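Stumel Compression Socks - Frequently Asked Questions

Are these medical socks or just tight socks?
They are graduated compression socks, snug at the ankle and easing off toward the knee. Plain tight socks squeeze wherever they like, usually right under the kneecap.

Do I need a prescription?
Not for the Everyday or the Travel. The Firm is another matter, and we ask you to talk to a doctor or nurse before you order it. We sell socks. We did not go to medical school, although Karim in customer service has strong views on ankles.

Who should not wear them?
Please check with your doctor first if you have poor circulation in your legs, diabetes with numbness in the feet, heart failure, or skin that is broken or infected. If your toes go cold, blue or tingly, take the socks off. Do this before emailing us.

How do I find my size?
Measure your ankle at its narrowest point and your calf at its widest, in the morning, before your legs have had a day to think about it. Shoe size tells us very little. If you fall between two sizes, go by the ankle.

I can't get them on. Is this normal?
Yes. Turn the sock inside out down to the heel, slip your foot in, then work the rest up a bit at a time. Sit down for this. Rubber gloves help a lot with grip and do nothing for your dignity. It should take around five minutes at first and less once you have the knack.

Can I sleep in them?
Most people have no reason to. Lying down already does much of what the sock does, and it's free. If your doctor told you otherwise, listen to your doctor.

How do I wash them?
Cool water, mild soap, no bleach, no fabric softener. Hang them up to dry. The dryer will not ruin them on day one, which is how it gets you.
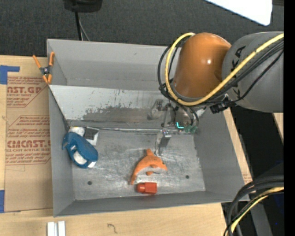 How long does a pair last?
With regular wear, replace them when they start going on easily. We know that's the moment you begin to like them - sorry.

Can I return a pair I've worn?
Tried on indoors, yes, within 10 days. Worn on a hike, no. Torunn opens the returns and she can tell.

Will insurance pay for them?
Sometimes, for the Firm, with a prescription. Call your plan and ask about compression garments. We can send an itemized receipt if you give us your order number.

Do you ship to Kekbridge?
Yes, in 2 to 5 working days. Orders placed in July may take longer.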